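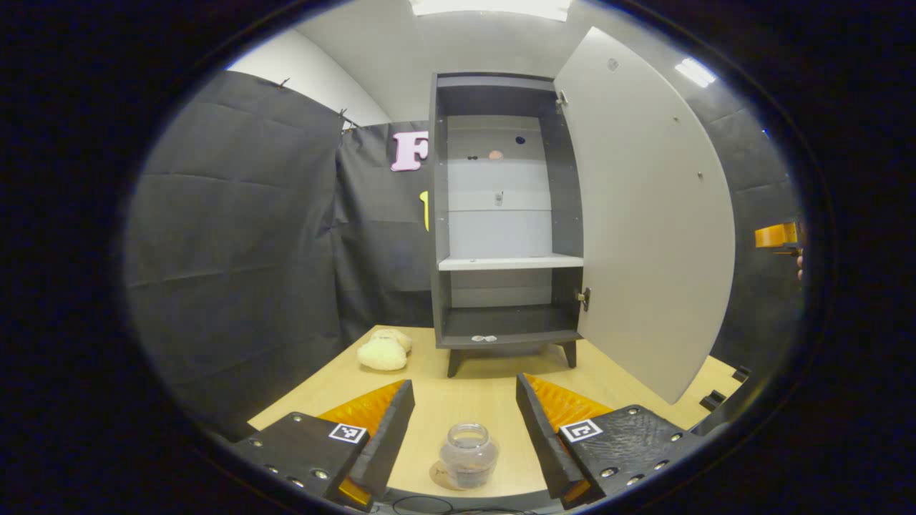
Clarden Household Storage Project
Progress report to the Pendeletti Fund
Date of report: 03/09/2022

1. Purpose of the grant
The grant supports the preparation of small cabinets and their contents for the study room at Blöndal, where visitors will be able to open them and handle what is kept inside. This report covers the second period of the work.

2. Work carried out
Seven cabinets have been received from the supplier, Plerkus, and four have been assembled. The assembled pieces are of the dark grey pattern agreed at the last review, with a light grey interior, a white middle shelf and a single curved door on two metal hinges. Each stands on short tapered legs and can be used on an ordinary table.

Sorting of the small household items has continued alongside assembly. Glass jars are being handled separately from soft items such as plush toys. Several jars were received without lids, and some have a brownish residue or remains of contents in the lower part. These will be cleaned before they are placed on a shelf. Round coasters are in use under the jars to protect the light wooden tabletops.

3. Matters outstanding
Three cabinets remain in their cartons. Plerkus has been asked to supply a replacement hinge for one of them and has given a delivery time of 14 days.

The order in which items are to be shelved has not been settled. The present proposal is to keep glass in the lower compartment and lighter items above the middle shelf. Clarden would welcome the Fund's comments on this point.

4. Expenditure
Spending is within the approved budget. The cost of lids for the jars was not included in the original estimate and will be met from the sum set aside for sundries. No additional funding is requested.

5. Next period
The remaining cabinets will be assembled and the cleaning of the jars completed. Delivery to Blöndal is planned for October, subject to access to the study room. A full list of contents will be sent to the Fund with the next report.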